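Garkodstead shared workshop - build tickets
Ticket 141: left gripper loses its marker when tilted
Opened by: Vasanthi Kandasamy
Status: open, workaround found
Parts: Zandar grippers (pair), Rees tracking software, build 44

Vasanthi, 10:20
Really happy with how the pair is coming along, but the left one has a problem. Tracking is smooth while I hold it level. Tip it forward to reach into the basket and Rees drops the marker, then picks it up again with the position off by 9 mm. The right one is fine (so far!). I've swapped the cables over and restarted twice, same result.

Sivaprasad Alva, 10:45
Nice clear report, thanks! Can you send the log, and say what the lights are doing when it drops?
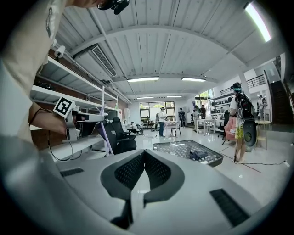
Log is attached, the first drop is at line 661. I went through it with a cup of tea and every drop starts the same way, with the marker confidence falling off over a few readings before it goes. My guess is glare. The floor in here is glossy and throws the ceiling lights straight back up, and the marker on top of the gripper has square patterned faces, so at the wrong tilt it could easily catch a tube light. I'll try a lower exposure next.

Vasanthi, 11:30
Exposure turned down two steps. Much better! I can tip the gripper a lot further now before Rees complains. Still a small jump when I come back up, so I'm not calling it fixed. Cup and cloth stay as the test load, please don't swap them for anything heavier until we've got a clean run.
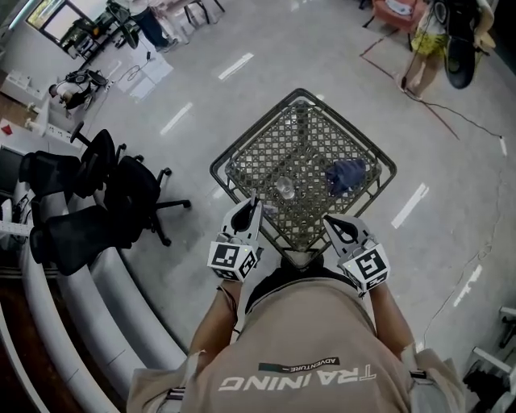

The other thing I want to rule out is the marker size setting. Allach, our old tracking script, had its own value for each gripper, and I think I copied the left one across without measuring it again. If it's wrong, that might explain the jump.

Sivaprasad, 11:50
Good thinking. Measure the black square only, leave out the white border - I got that wrong on my first build and lost an evening to it. Then rerun with the lower exposure and post both logs.

Vasanthi, 12:15
Will do after lunch. Leaving this open.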